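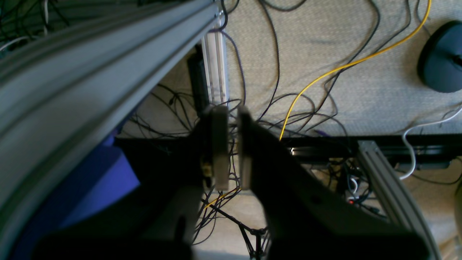 Figure 4.1 Light gray aluminum rail with parallel grooves.

Chapter 4
Choosing a Material

Every made object starts with a choice of material. A bicycle frame can be steel, aluminum or carbon fiber. A curtain can be cotton, linen or polyester. In Chapter 3 you learned how materials are tested. In this chapter you will use the results of those tests to make choices of your own.

4.1 Properties and Shape

A property is something a material does under set conditions. Density, stiffness and hardness are properties. Shape is a separate matter. A flat strip of aluminum bends easily in the hand, but the same amount of metal formed into a hollow tube is much harder to bend. Long parts with the same cross section from end to end are often made by extrusion – hot metal is pushed through a shaped opening, called a die, and then cut to length.

The town of Gisley replaced 80 park benches after a storm. The old benches had solid iron legs. The new ones, from a firm called Brundel, have hollow aluminum legs and can be lifted by two people.

Small parts matter too. Brass is often chosen for fittings because it is easy to machine and does not rust. 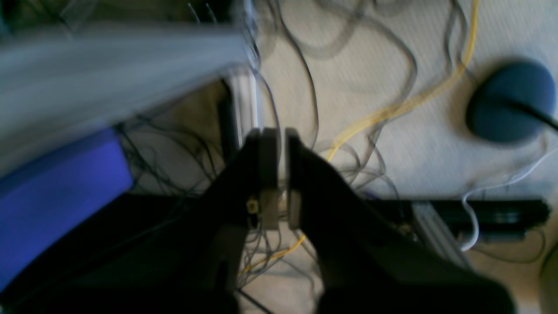

4.2 Flexible Materials

Fabric has almost no stiffness, so it folds under its own weight. Designers call this drape. Drape depends on the fiber, the thickness of the yarn and how tightly the cloth is woven or knitted. A heavy canvas holds a crease, while a thin knit falls flat again.

The Iketti mill tests each new cloth by folding it 2000 times along one line, then looks for broken yarns with a hand lens. Cloth for work clothes must pass with no breaks. 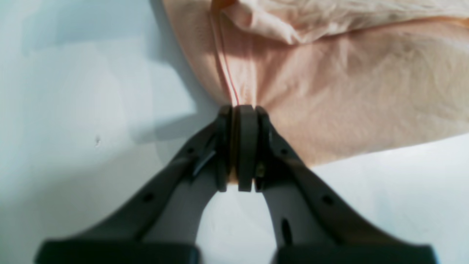
4.3 Before You Begin

Key terms: density, stiffness, extrusion, die, drape, yarn.

You will need a ruler, a kitchen scale, a 200 gram weight and scraps of three different fabrics. Keep your notes from Activity 3.5, as the first activity uses the same table.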